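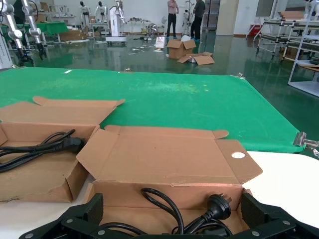 I love a council that answers its post, and Skakton's has started to! In May it put 977 questions from residents online, each with the reply printed underneath, and I read far more of them than I meant to. Bus fares, bins, the long row over the Sanna bridge - all there, in plain words, with the sums shown.
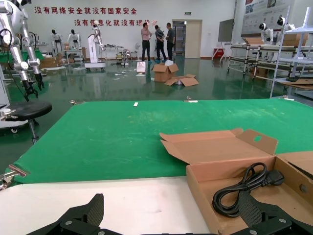

A power cord coiled in an open cardboard box.

Some councillors grumble that it costs 2,000 a month. Good grief, spend it! People who can check a claim for themselves argue better, and they turn up. I'd like Asard to copy the whole thing before the next budget vote, rude questions included.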